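The greengrocer's corner that never sells anything

At the training shop in Vemstead, the produce stand is the first thing visitors want to touch. Most of them pick up a tomato, press it with a thumb and then laugh. It is artificial, as is everything else on the stand.

The woman who fitted out the shop has worked with displays for most of her life, first in her parents' fruit store in Flastitz and later for supermarkets. She agreed to talk with me on the condition that I write about the stand and leave her name out of it. "The stand is more interesting," she said, "and it doesn't mind what is written about it."

We met on a grey morning before the shop was busy. She had brought a thermos of tea and a soft cloth, and for the first half hour she wiped mangoes while she talked.

I asked her first why a practice shop needs so much fruit. She said that people who learn to shop, or to work in a shop, need variety for their hands. "A box on a shelf is easy. It has corners and it stays where you put it. A green bean is thin, it bends over the edge, it pulls its neighbour along. If you can take the beans without spilling the beans, you are already good." She waited to see if I noticed the joke, and I did, a bit late.

The stand itself came from a bakery in Jistalbridge which was closing. It has two tiers on a black metal frame, and the trays above have dark curved handles on the front. She liked the handles at once, although she admits they are mainly for beauty. The lower tier is tilted toward the customer, and she regards this as the most important thing about the whole piece of furniture.

"In my parents' store everything was flat," she said. "The customer saw only the first row and asked if we had more. When you tilt it, the vegetables introduce themselves."

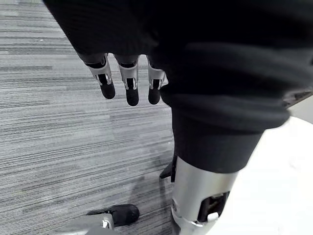 She is just as strict about what lies next to what. Bitter melons are at the far left because they are long and ridged and take a lot of room, and because many visitors do not know them. She wants them to be a small surprise. The cucumbers come after, then the carrots, in the same compartment. I asked if this was a lack of space. She seemed almost offended.

"No, no. It is on purpose. In a real store things are mixed at the border. Somebody puts back a cucumber in the wrong place and goes home. You must be able to find the carrot even so."

The sweet potatoes and the tomatoes share in the same way. She would never put real tomatoes against something so heavy, and her mother would have had words with her. With artificial ones she allows herself this freedom, and she thinks the purple-red beside the red looks warm under the lamps.

Buying the vegetables took longer than buying the furniture. She ordered the first lot, 50 pieces, from a catalogue in April, and sent almost all of it back. The carrots had no leaves and the mangoes were every one the same orange. "A mango is not one colour," she told me. "It is green where it was in the shade and red where it was proud." The second lot came from a small supplier called Kamel, and there she found mangoes in yellow, orange, red and green, and carrots with proper tops. 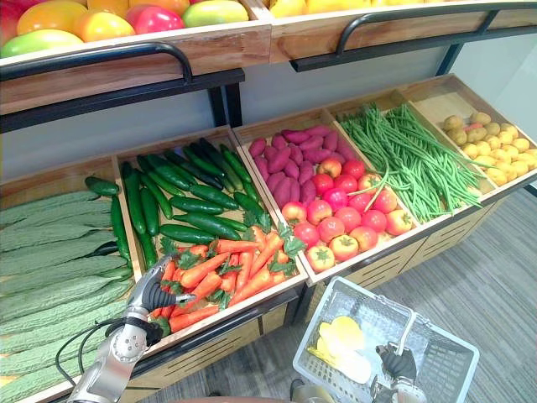
The lower shelf with carrots, tomatoes and green beans; mangoes in the tray above.

I wanted to know about the baskets too. She chose plain white plastic shopping baskets after trying a wire one at home. Wire catches on the carrot tops, she explained, and white makes it easy to see what has been put inside. She has also thought about cloth bags, but she finds that they fold shut at the wrong moment.

The floor was not her decision. A striped grey carpet was there when she arrived, and she would have preferred something like the tiles of a real shop. "But if you drop a tomato on tiles it rolls to the other end of the street," she said. "On carpet you have a chance." She has made her peace with it.

Does she miss real fruit? She took her time with this one. She misses the smell, mostly, the smell of melons in the morning when the shutters were still down. She does not miss carrying crates, or throwing away peaches in the evening. Her stand needs ten minutes with the cloth and it is fresh again.

Before I left she was already changing something. One cucumber was, in her opinion, lying too straight. She turned it a little, stepped back, and turned it again. Next she hopes to find some good onions, with the dry skin that comes off in the hand, but so far no catalogue has them. She has written to Kamel and is waiting for an answer.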